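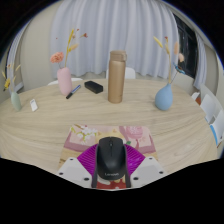
**General Discussion > Composers & Works > Twentieth Century and After**

## Rimkutė's "Pristport" for wind band -- cut the bells or not?

**low_brass_lottie**
14th August

Our band has finally got hold of the parts for Rimkutė's *Pristport* and we're down to play it in November. I've been wanting to do this piece since I was about nineteen and heard it through a church door in the rain, so you can imagine I'm a bit giddy.

Now the problem. The last movement wants offstage bells, and I mean proper ones, four of them, played from somewhere the audience can't see. We have one set of tubular bells with a dodgy damper and a hall with no offstage. There's a kitchen. The conductor has suggested we leave the bells out and let the vibraphone cover the important notes, and half the band think that's fine.

I don't think it's fine! The whole piece is about the harbour at Pristport being closed and the church bells being rung all night, and if you take them out you've got a nice slow chorale with some holes in it. Has anyone here done it without? Or in a small room?

---

**tenorclef**

Played it twice, once with bells and once without. Without was perfectly good. The chorale is strong enough to stand up by itself and I thought the silences were rather effective. I'd say go with your conductor and spend the rehearsal time on the second movement, which is where bands come unstuck. Those horn entries are horrible.

---

**Marimbadger**

Strong disagree with tenorclef. The silences are only silences if you've left the bells out! They're written as bars of rest for the band so that the bells can be heard dying away. If you don't have the bells, the audience thinks somebody has lost their place. I've sat through one of those performances and the man next to me started clapping.

Use the kitchen. Put your tubular bells in there, prop the door open with a chair and stick a player where they can see a phone propped on a stand. We did exactly that at Gulholm and it sounded wonderful, much better than the recording to be honest. A door half open does lovely things to a bell.

---

**low_brass_lottie**

Oh, I like the kitchen idea. It does have a serving hatch as well, so we could try hatch open and door shut. What did you do about there being four bells at once? The page where they all overlap frightens me.

---

**Marimbadger**

Two players, two mallets each, one set. It's a squash but it works. They only really coincide for a few bars and you can fudge the lowest one a touch late -- it's meant to sound like different churches anyway. Watch out for the damper though. If yours sticks you'll want somebody with a gloved hand.

---

**oboe_and_out**

Can I ask a daft question? Is the piece really about the harbour closing? My score has no programme note at all, just the title and a line saying "for those who stayed". I'd always taken it as a portrait of the place. The first movement sounds like weather to me.

---

**shelfmark_70**

Not daft. There are two editions and people tend to talk past each other about them. The older one, printed by Panden in a fairly ugly yellow cover, has a full page of notes by the composer with the story of the bells. The later one drops the page and keeps only the dedication. She apparently got tired of audiences listening for the plot.

The later one also changes the ending. In the Panden edition the last bell is marked to be struck until the conductor leaves the platform. In the revision it's a single stroke and then nothing. Lottie, which have you got? It makes a difference to your kitchen.

---

**low_brass_lottie**

I've just been to look and it's the yellow one! Catalogue number 2319 on the back, coffee ring on the front, and somebody has written COUNT in red across the whole of the first cornet part. So we have the long ending. I'm not sure our conductor has noticed. He'll have to walk out past the tea urn.

---

**tenorclef**

Then I'd cut it even more cheerfully, sorry. I've seen that ending done and it's pure theatre. She took it out herself, so she must have had doubts. When a composer revises something I think you should go with the second thoughts.

---

**Marimbadger**

By that logic we'd never hear the first version of anything. Plenty of composers have spoiled good work by going back to it. I think the long ending is the best thing in the piece. You're sitting there, the stand lights are off, and it just keeps going and you don't know if you're allowed to cough.

---

**oboe_and_out**

Having now read shelfmark's post I've listened to it again with the story in my head and I'm cross to say it's a better piece that way. The muted trumpets in the first movement are ships' radios, aren't they? I'd had them down as gulls.

---

**shelfmark_70**

Her note says "voices from a set nobody had turned off", so radios is close enough. Gulls is good too.

One practical thing. The Panden score has a misprint at bar 29 of the last movement. Second clarinets have a B natural that ought to be a B flat. It sounds like a deliberate clash and plenty of bands leave it in, but the revision corrects it and so does the piano sketch.

---

**tenorclef**

I have definitely played that B natural with great feeling.

---

**bassoonerthebetter**

Coming in from the side here -- has anybody costed hiring bells? We looked into it for a different piece and were quoted over 4000 for a weekend with delivery, which for a town band is the whole year's music budget and the biscuits. I'm with the kitchen party.

---

**low_brass_lottie**

Good grief, no, we couldn't touch that. Kitchen it is, if I can talk the conductor round. I'm going to take the note along on rehearsal night and read it out to everybody before we start, and then try the last page with the hatch open and see what faces they pull.

Thanks for the B flat, shelfmark. I've pencilled it in. Marimbadger, did you dim the lights at Gulholm, or was it just the stands that went off? Ours are all on one switch and it does the car park too.

---

**Marimbadger**

Only the stands. Leave the car park alone, people will be wanting to find their cars.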